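Cloth folding night at the Coelho robotics club

October 29, 2018

I stopped by the robotics club at the Coelho community workshop again this week, and wow, they have been busy! If you read my post back in May, you'll remember they were still bolting together the Vonik, which is their name for the hand-held gripper they've been building from scratch. Well, it's done (mostly), and now they're using it to practice for the Hisell Challenge, a student contest where teams have to teach a machine to handle soft things like towels and shirts.

The way it works is that a student holds the gripper, squeezes it open and shut, and does the task by hand while everything gets recorded. Later on they feed all those runs to the arm and cross their fingers. The team wants 100 clean runs before the contest and they've got 25 so far, so there's a lot of folding ahead. I got to try 3 runs myself and only one of them counted. Fabric is so much harder than blocks! You think you have a corner and then you have two layers of it, or nothing at all.

They let me pick the cloth, and I went straight for the turquoise one with the orange slices all over it. It has little white flowers and some curly writing on it too, and it made me want to go home and make lemonade. One of the students told me busy prints are good practice, so I felt pretty smart about my choice.

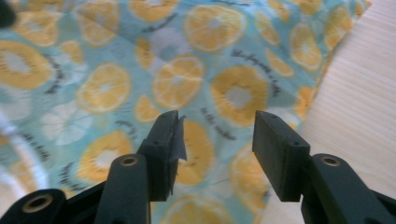 What still needs fixing

The pads are the big topic right now. The dark gray stuff along the inside of the left one has torn and is curling away at the top, and the club had a long, cheerful argument over what to put there next. Half the room wants to try a thin rubber sheet, and the other half wants to print new pads with a rougher face and skip the lining altogether. I liked the brass inserts in the black plastic, by the way - somebody took real care with those.

They're also hoping to build a second gripper so that 2 people can practice at the same time. Gidix, the little hardware shop next door, has offered them a discount on screws and springs, and they're selling baked goods at the front desk to pay for the rest. (Get the brownies.)

The club meets after school in the back room and new members can join any time, with no experience needed. Bring an old dish towel if you have one to spare, the more wrinkled the better!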